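February 8, 2018

Snowed in again, more or less, and I could not be happier about it, since the whole day went to the seed swap and the quilt and there was no pretending I ought to be driving anywhere. Well, mostly the quilt. The seeds got an hour.

I finally cut into the Arnardóttir fabric! Four months it has been sitting on the shelf above the dryer with me patting it every time I went past. I kept telling Lærke I was waiting for the right pattern, and she kept telling me fabric is not wine. So this morning, coffee in hand, I unfolded the whole length over the bed and just looked at it for a while. The blue is softer in daylight than it was in the shop. Then I ironed it (twice, because I scorched my nerve the first time and went back to bed height instead of the board), and started on the strips.

The pattern is the one Iwona Jabłońska taught us at the Stukham weekend, the one she calls Clarnureo, and I still don't know if that's a place or a person or a word she made up on the bus. It's all long thin strips set around a small square, and the square is never in the middle. It took me ages to see how it worked. Everyone at my table sewed theirs in the right order and I sewed mine inside out, and Iwona came by and turned it around in her hands and said "well, this one is also nice," and I have loved her ever since.

I need 30 blocks. I have 2. But what a 2!
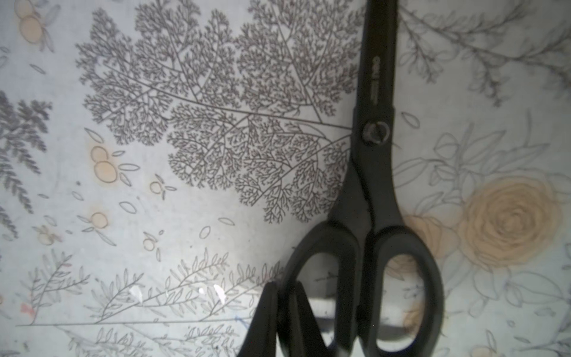
The black pair, for paper templates only!!

I've been very strict about that this winter. Fabric scissors cut fabric, paper scissors cut paper, and the kitchen ones can do what they like. Mom had the same rule and I thought she was being dramatic until I tried to trim a hem with a pair that had been through a month of wrapping paper. It chews. It makes that horrible folding sound. So now everything has its job and I feel like a proper grown-up quilter, at least until I look at my corners.

Speaking of corners. Block one has a point that misses by a good bit, and I unpicked it, and sewed it again, and it missed in the other direction. Kári called in the middle of this and I put him on speaker and made him listen to me pull out stitches. He is still trying to get the roof job in Cindard settled before March and sounds tired, but he perked up when I described the colors. He wants the finished quilt for the spare room. I said he could visit it. He also asked how much thread a thing like this eats, and I had no answer at all, so I've started dropping the empty spools in a jar to find out.

Lunch was the rest of the lentil soup with too much lemon in it, which I like. Ate it standing at the window. The hedge is completely round with snow, like somebody has put a duvet on it, and there was one set of bird prints going straight across the yard and then stopping. Took off right there, I guess. I thought about that for the rest of the soup. There might be a quilting line in it, little forked prints wandering over the border in white thread. Must draw it before I forget.

Afternoon: strips, strips, strips. I put on the radio play Ekrem recommended (the lighthouse one) and missed the entire second half because I was working out which way the vines should run. Up, I decided. Everything grows up. Then I had to recut one that ran sideways, and I saved it for the back, where I'm planning a sort of stripe out of all the leftovers.
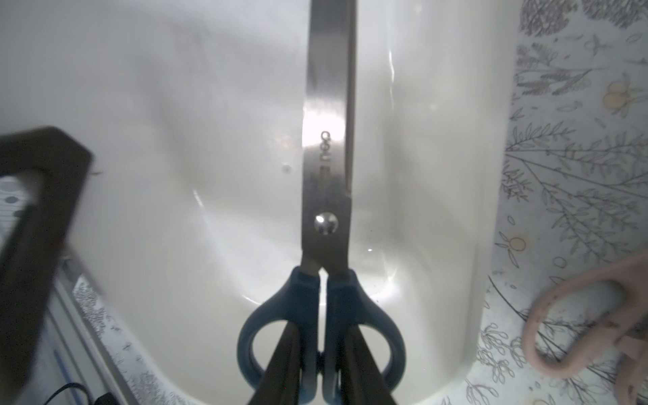
By four the light was going, so I quit cutting and did the seeds. Inger Grímsdóttir sent her list for the swap and it is magnificent, 103 kinds, with notes! Next to one of the beans she has written only "stubborn, forgive it." I want that bean. I've asked for it and for two of the poppies, and offered her my sweet peas and the purple kale that came through the frost last year looking better than it went in.

Pressed block two after supper and laid it beside block one on the rug. They don't match. One is a hair wider, I think I drifted on the seams once the play got exciting. I can ease it in. Iwona would say ease it in.

Tomorrow, if the road is still bad: blocks three and four, and the bird tracks sketched out on the backs of old envelopes. If they plow, I have to get to the post office with the kale seed, and we're out of milk, and I'd like 30 minutes in the yarn shop, just to look at the binding tape. Only the tape.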